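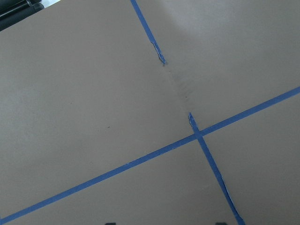 Blue tape on a grey-brown surface.

Zokik has passed its environmental audit at the second attempt, and would like everyone to know about the second one. The waste contractor, which runs 26 collection rounds from its Mandel Road depot, was sent away in September after assessors found its spill plan filed under "Christmas party".

Eyerusalem Wolde, who took over as compliance manager that same week, has moved the plan.

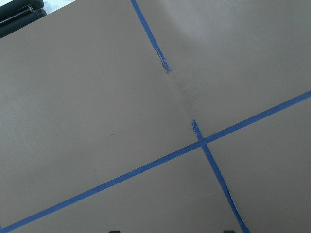 She has also replaced the drain covers, relabelled the oil store and put 16 drivers through a morning on what to do when something leaks. Ringing Eyerusalem is now step four. It used to be the whole procedure.

The new certificate runs for two years. Auditors from Xiong left one minor note, on the recycling bins in the staff kitchen, which were found to contain around 100 teabags and very little recycling.

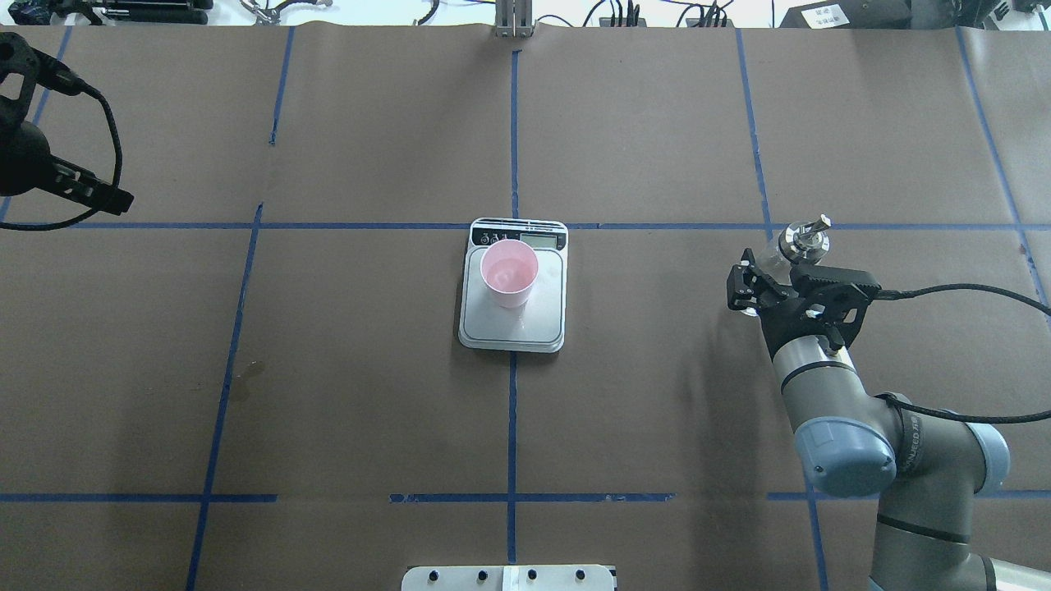 Also this week

Avik is to start food waste collections from the industrial estate. Lids, it says, will follow.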